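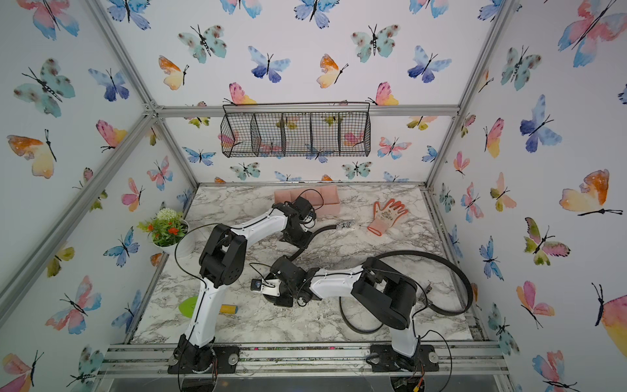 ## 1. Purpose

The Galletero project asked whether a two-arm bench cell can tidy a small work surface without help. Tidying was defined as moving loose items into a tray with compartments. Wiping, folding and anything requiring force were left out of scope.

## 2. Setup

Both arms are mounted on a common rail at the front of the table. Control software was Celero, running a policy trained on 1,032 teleoperated episodes recorded in January. A further 136 episodes were discarded for dropped camera data. The Brondo scheduler decided which arm moved first; it does not plan for contact between the arms, so a software stop was set at the centerline.

## 3. Results

Rigid items were the easy case. Most failures there came from a grasp that was slightly off center and rotated the part on lift. Soft items were worse. A work glove has no fixed shape, and the policy often closed on one finger and dragged the rest across the table. Retraining with 23 extra glove episodes made no measurable difference.

Patterned objects were located less reliably than plain ones. We did not test whether the marble print of the tabletop contributed.

## 4. Discussion

The Tseng criterion used in our course requires a full shift with no operator contact. The cell did not meet it. Cycle time was also well above that of a person doing the same job by hand. For sorting rigid parts at a fixed bench we consider the method usable with supervision. For general household tidying it is not ready.

## 5. Open items

- Cable routing on the right side limits base rotation.
- Wrist camera exposure is still set by hand.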